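10 June 2026, Firkwood reading room, Tai kit, loaner no. 3

Second day with the Tai hand-held gripper from Grallutov. Yesterday went to charging things and finding out which of the supplied cables was decorative. The quote from Veldale, who resell it here, is 2,336 for the full kit with spare pads and a year of support. The support so far is a PDF. It has a nice cover.

Setup went quicker this time. Skipped the "welcome" section of the app, paired on the second try, ran the finger calibration twice because the first result claimed the jaw was open while I was holding it shut. Second result agreed with me. Kept the second result.

Task for the morning was tabletop pick and place, books first. Pak-hei Tang wrote the list and I did the squeezing. (Pak-hei Fu is on the export scripts. Please put surnames on the comments in the shared sheet, I answered the wrong Pak-hei twice before lunch.)
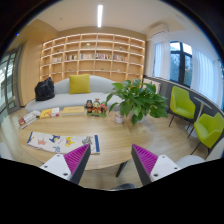
Round table, coming in over the open picture book.

Notes on the fingers. The ridged pads are the best part of the kit and I will say so in the review. On a closed paperback they hold with very little trigger. On a single page they are hopeless, or I am. Tang got one clean page turn by approaching from the corner with the jaw nearly closed. I got a crease. We owe the reading room one picture book, or at least an iron.

Figurines: they share a base, so that's one object, whatever the task list says. Changed the list. Cup is fine if you come in level. The plant is not on the list and should stay off it, but its leaves get into the approach on that side of the table, so go in from the sofa.

Trigger spring is too stiff. After 35 episodes my index finger had opinions. Brochure says "all-day comfort", and I would like to meet the day they had in mind.

Export: 720 files in the folder from both days, all of them named by start time with no task label. Fu has a script that matches them against the sheet, which works as long as I write down the start times. I wrote down most of the start times.

Where I am on the purchase: yes to the fingers, no to the app, undecided on the rest until Veldale says what a replacement trigger costs. Asked them this afternoon. Got the PDF again.

Still to do
- repeat the page turns with Tang's corner approach
- check whether calibration survives a power cycle
- find the hex key, last seen in my hand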